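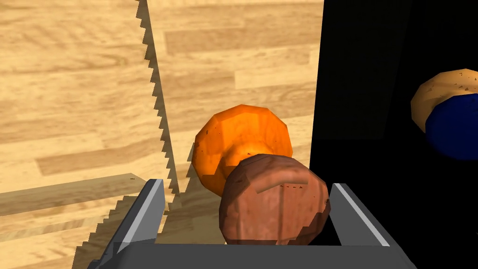 Robots in the packing shed

Have you ever opened a box of veggies and wondered who put them in there? At the Prunley packing shed, the answer used to be "a person, every single time". Now it's sometimes a person and sometimes a robot called Skaklow!

Skaklow is an arm with a gripper on the end. The gripper has two flat grey fingers joined by a wide palm, a bit like a crab's claw. It can't feel a potato the way you can. You pick up a lumpy potato without even thinking, but a robot has to work out where the potato is, how wide to open its fingers and how hard to squeeze. Squeeze too softly and the potato drops. Squeeze too hard and you get a bruise (or soup).

Practising on a computer

Before Skaklow was let near any real food, it practised inside a computer. The programmers built a pretend world with pretend wooden boards and pretend rounded things to grab, in brown, orange, tan and even dark blue. If you look closely at things in a pretend world, you can often spot the flat sides they're made of, like the sides of a cut gem.

Practice worlds are great for making mistakes. Skaklow did 300 practice grabs on its first day and missed 213 of them. No squashed veggies, no mess to mop up! Every miss gave the programmers something to fix, and by December it was ready to try the real thing.

What about the people?

Hussam Geagea has worked at the shed for 17 years. He used to stand at the sorting belt for most of his shift, bending and reaching, and his shoulders were very sore by home time. Now he looks after Skaklow. He checks its fingers each morning, stops it when something gets stuck, and tells the programmers when it makes a silly choice.

"I had to learn a lot of new words," Hussam says. "I like it, but I do miss chatting along the belt."

That's a real change, and it's worth thinking about. The belt once needed eight people on each shift, and now it needs fewer. Some of them moved to checking and delivery jobs in the same shed. Others weren't sure they wanted a new job at all, so the shed gave everyone paid time to try different ones before choosing.

People still do plenty that Skaklow can't. They can smell when an onion has gone off, they notice a wobbly stack of boxes, and they can help a new workmate who's having a rough day.

Try it yourself

Put on a pair of thick oven mitts and ask a grown-up for a potato and an orange. Place them close together on the table. Can you pick up the potato without bumping the orange? Now try it using only one finger and your thumb!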